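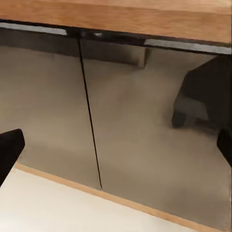 Notebook, February — Prendergast open day, simulation room

Writing this up while my coffee is still warm and my handwriting still makes sense. Cameron Pirihi and I drove over from Mevville for the afternoon session (the morning one was full, and I'm glad, it took us forever to park). The whole thing was kitchen tasks, all run in simulation on their Bostemico setup, with the camera views up on a big monitor at the front.

They started with cabinets. I got a seat near the front and spent most of that part staring at the doors, which are so glossy they give you back the floor and a dark stool. Wow, that's a nasty surface for a vision system! No knobs either, only the silver strips along the top edge, so the fingers have to find a thin lip under a countertop where it's nearly black. Our own sim has matte doors and big chunky handles. I think we've been making life easy for ourselves.

Asked the presenter how many runs they keep per task. She said 500, and that they throw away the first 17 on principle, which got a laugh. Need to ask by email whether that's per kitchen or in total.

Things I want to remember:

1. They show the gripper view and the room view separately, full size, one after the other. We squeeze both into one window at Fulau and then everybody leans in. Change this before our own demo.

2. The gripper view is often mostly nothing. For a good stretch we had the fingers spread open against plain cream, with a bit of plank and the corner of some furniture down low, and I couldn't have told you where in the kitchen we were. Cameron guessed wrong twice (so did I, quietly). If people can't place themselves from a view like that, I'd love to know what the policy is using. Worth trying a run with that camera blanked out.

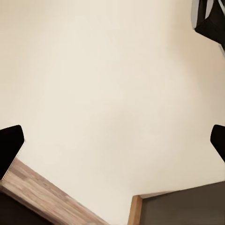 3. Ask for the lighting settings. Their pale surfaces have soft uneven shading on them and ours are dead flat. I bet that matters more than we've assumed.

4. Time limit is 90 seconds per attempt, then reset. Ours is 42, and I can't remember who picked it or why.

Shelf task was the one I liked best. The wall shelf is a long thin slab, and the arm has to come up from the left with something small in the gripper and get in right over it, with another dark thick thing overhead. Not much room to be sloppy! I kept looking at everything down on the counter too, the coffee maker and the dark pitcher in front of it, and thinking about what an elbow would do to them on the way back.

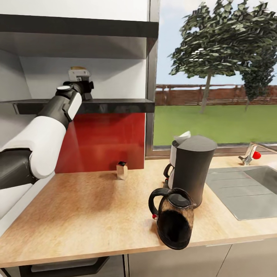 Cameron was more interested in the arm path and asked whether they plan the whole reach or let it correct as it goes. Answer was a bit of both, and then a long side conversation about joint limits that I only half followed — get Cameron to write that part up, I left a blank page for it.

Took a copy of the handout for the shared drawer. Still to do: email about the run counts, dig out our old glossy material and see if it still loads, and book the big monitor.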